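Chapter 7
The New Colleague Has No Opinion About Lunch

Before you read: Think of the last machine that arrived at a place where you worked or studied. Write down who asked for it, who had to clear a space for it, and who learned to restart it. Keep the list. You will need it in Section 7.4.

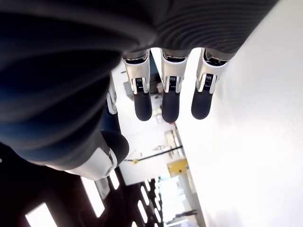 Figures 7.1 and 7.2. A hand with three fingers and a thumb in view; two arms at a white table, with a plate between them.

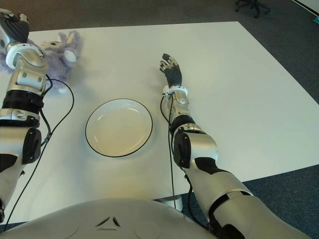 Chapter by Anjana Sivakumar
With case material from Raymonde Paquette

Most books on automation begin with a loom. This one began with a loom in its first edition, and the reviewers were polite about it. I have moved the loom to Chapter 2, where it can be skipped by the people who were going to skip it anyway, and put a plate here in its place.

A plate is a good place to start thinking about work. Picking one up is a job that hardly anyone has ever been trained to do. It appears in no one's job description by itself. It hides inside larger phrases such as "clears tables," "maintains a tidy station" and that old favorite of the hiring department, "other duties as assigned." When an employer decides to hand the plate to a machine, somebody must write down for the first time what picking up a plate involves. Where do the fingers go? How hard do they press? What happens if there is still soup?

The person best able to answer is usually the person who has been clearing the plates. Whether she is asked, whether she is paid for the answer, and what she does the following month are the three questions of this chapter.

7.1 The Potley kitchen

Potley is a company that runs staff cafeterias. Its largest site, in Andemville, feeds 600 people a day, most of them between noon and one o'clock and all of them in a hurry. Two years before the events described here, management announced a plan to automate the dish return area. The announcement used the word "journey" in its first sentence. Lurdes Correia, who had run dish return for longer than her manager had been with the company, told me she read as far as that word and went to check the rinse water.

The plan was sold to the staff as relief from dull work, and some of the work was dull. Scraping is dull. Stacking is dull. But Correia's crew also did a number of things that appeared on no chart. They noticed when a whole tray line came back with the fish untouched and told the cooks before the second seating. They pulled chipped plates. They knew which diners left their phones under their napkins, and they caught the phones. None of this had a name, so none of it had a line in the budget, and when the budget was compared with the price of the new equipment, the equipment looked cheap.

Economists call this kind of knowledge tacit. Correia called it "looking at the tray."

7.2 Who teaches the machine?

The supplier, a firm called Bokine, sent an engineer named Kacper Kołodziej to spend a season at the site. He arrived with a laptop, good manners and a list of 262 separate motions that he believed made up the job. Correia read the list over a cup of coffee. She crossed out several motions that she said only a person being watched would make, and began adding others in the margin. When she ran out of margin she used the back.

Notice what is going on in this exchange. Kołodziej needed Correia's skill in a form he could take away with him. Correia was being asked, on her ordinary hourly wage, to produce a training manual for something that might replace her hours. Neither of them had designed this arrangement. They got along well. He told me later that it was the best technical review he had ever had, and she told me that he was a nice boy who stacked bowls like a criminal.

The arrangement has a name in this book: the unpaid lesson. It turns up in warehouses, call centers, law offices and hospital laundries. You will meet it again in Chapter 9, where the law offices bring it to court, as you might expect of law offices.

7.3 What changed

It is easy to count jobs before and after and stop there. At Potley the count did not move much in the first year. Almost 100 hours a week were taken off the dish return schedule, and most of them came back under other headings: monitoring, resetting, wiping down, and "exception handling," a phrase that in practice meant soup.

The work itself had changed a good deal, though. Three shifts in particular are worth your attention.

Pace. The crew used to speed up and slow down together, by habit and by shouting. Now the equipment kept its own pace, and the people fitted themselves around it. Kacper Zalewska, the youngest of the crew, said that before, he was tired at two o'clock, and now he was tired all day but less.

Talk. Two people scraping side by side will discuss anything. Two people placed at opposite ends of a line, each waiting for a light to change, will discuss very little — and the news about the fish stopped reaching the cooks.

Blame. When a plate broke in the old days, somebody had dropped it. When a plate broke now there was a form, and the form had a box for "operator error" and no box for the other possibility. Correia drew one in by hand. It was in the next printing.

7.4 A word about the word "help"

You will see "help" often in supplier brochures. The machine helps the worker. Sometimes it does; Correia's wrists, she said, were better than they had been in years, and a chapter that left out her wrists would be a dishonest one. But the verb needs watching. Go back to the list you made at the start and, next to each name, write down who was helping whom, and on whose time. Then compare your list with the Piątek bakery case in the next section, where the night shift chose its own equipment, sent back the first model, and kept the crate for proofing baskets.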